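Budgeting for handheld grippers: what am I forgetting?
Posted in Small Lab Equipment

turktonbench
I'm putting together a spending plan for our little group and could use a sanity check. We want to collect demonstrations by hand, so people wearing or holding grippers, no arm yet. The arm comes next year if the money does. I've got $3000 for this round and my list so far is a pair of handheld grippers, printed marker cubes, a head camera and cables.

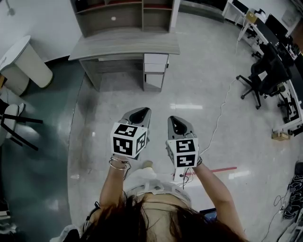 My boss wants one number by November and I'd rather not go back begging for a second one. Do I buy two pairs so a second person can work, or one pair and lots of spares? Also, has anyone ordered from Handalska? They quoted me $991 for a pair without cameras, which seemed okay to me but I have nothing to compare it with.

tapley_tinkers
One pair and spares, no contest! We bought two pairs our first year and the second set mostly sat in a box, because the thing we ran short on was people, and then fingers. The soft pads wear out way faster than you'd think. I'd put 6 spare sets on the order right now while you're paying for shipping anyway.

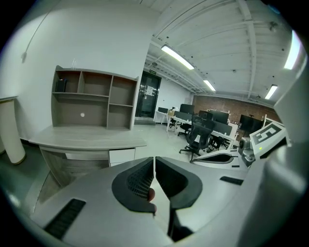 Storage is the other one I blew. Video from several cameras fills a drive so fast, and I had to go ask for more money in month two (embarrassing). Price the drives first, then see what's left for hardware. Handalska was fine for us, slow to answer email though. Ask if the price includes the camera mounts, mine didn't.

nellik_fan
just get the Nellik kit and be done with it

oddsocket
I'd skip the kit unless you've seen it in person, but that's me. Things I'd add to your list:

Gloves in more than one size. Cheap, and people do ask for them.
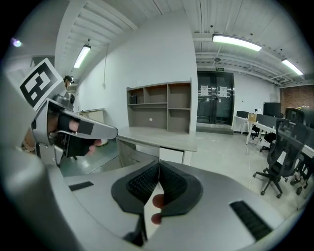
Longer cables than you think you need, plus floor tape.

A couple of hours of someone's time every week for calibration. It never shows up on a quote and it's still a cost, so write it down.

And hold back a bit for reprinting markers, ours got scuffed.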